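4.2 Surface figure and the placement of small items

The second part of the study dealt with the tabletops themselves. Households in the Unddale sample had been asked in the first round to list what stood on their main table at the end of the day, and many answers mentioned the surface as well as the things on it. Respondents wrote that small items "got lost" on one table and not on another, that crumbs showed on painted tops, or that they put cups down where the wood was plain. These remarks had not been asked for. Chow and Kudo coded them separately and used them to frame the questions in this section.

We use the word figure in the sense common among furniture makers, to mean the visible pattern produced by growth rings, knots and the direction of the cut. A board cut at a tangent to the rings shows nested arches, usually called cathedral figure. A board cut at right angles to them shows close, nearly straight lines. Many tabletops carry both, with the arches toward the centre of a board and the straighter lines toward its sides. Printed and embossed surfaces copy the same patterns, and householders were often unable to say which kind they owned. For this reason the coding scheme records the pattern and the colour but makes no claim about how the top was built.

Each table was given a code on three scales: lightness, contrast of figure, and sheen. Lightness was judged against a set of grey cards. Contrast was judged by eye, from flat (no pattern visible at arm's length) to strong (pattern visible from the doorway). Sheen was coded as matte, mixed or glossy. A top was coded as mixed when part of it reflected room light and part did not. Pak-hei Chow and Isamu Kudo coded all the tables independently. Where they disagreed by a single step the lower code was kept. Larger disagreements were settled by looking at the top a second time under a different lamp.

The item record lists everything left on the table apart from cloths and mats. It contains 2,458 entries. An item was classed as small if it could be covered by an adult hand, and as pale if its largest visible face was lighter than the middle grey card. Jar lids, salt cellars, pill boxes, candle holders and the bases of small appliances made up much of the small, pale class. Items that could not be named from the record were kept under their shape alone, such as "round, low, ribbed side". We preferred an incomplete label to a guess, as the shape and colour were enough for the present purpose.

Three relations were examined: whether small items were placed nearer the edge on strongly figured tops, whether pale items were left longer on pale tops, and whether respondents could recall where an item stood after leaving the room. For the third, respondents were asked to step into the hall, wait 4 minutes, and mark positions on an outline of their own table. The error was taken as the distance in millimetres between the mark and the centre of the item. Errors over 200 mm were counted as misses and left out of the mean.

Placement near the edge was common on all tops and did not vary with contrast of figure. Most people set things down within easy reach of a chair, and the figure of the wood made no difference that we could detect. The second relation was clearer. Pale items tended to stay longer on pale tops than on dark ones, and the tendency was strongest for low items with little height to cast a shadow. Taller items were cleared at much the same rate whatever the colour of the table.

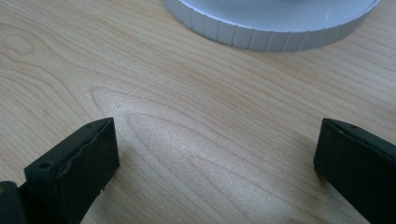
Figure 2. Light-coloured wooden tabletop with arched figure, and a round, low item with a ribbed side.

Recall showed a pattern we had not expected. Respondents with strongly figured tops made smaller errors than those with flat tops, and several explained their marks by naming a feature of the wood. One wrote that the lid was "just past the knot", another that the key was "where the lines come to a point". It seems that the figure served some people as a rough grid. The effect was weaker on glossy tops, possibly because reflections shift as a person moves about the room and make the pattern harder to learn.

Two limits should be noted. The outline drawings carried no grain, so respondents who relied on the figure had to carry it over from memory, and the errors reported for that group may be larger than they would be with a fuller drawing. Sheen was also coded under the lighting each household normally used, and a top coded as mixed in one kitchen might have been coded as matte in another. A repeat of the coding under a single portable lamp is planned for April, beginning with the tables in the pale, strongly figured group.

The length of ownership was recorded but has not been entered in the present analysis. Older tables in the sample were more often dark, and the two factors could not be separated with the number of households available. Section 4.3 returns to the item record and takes up the clearing of tables before meals.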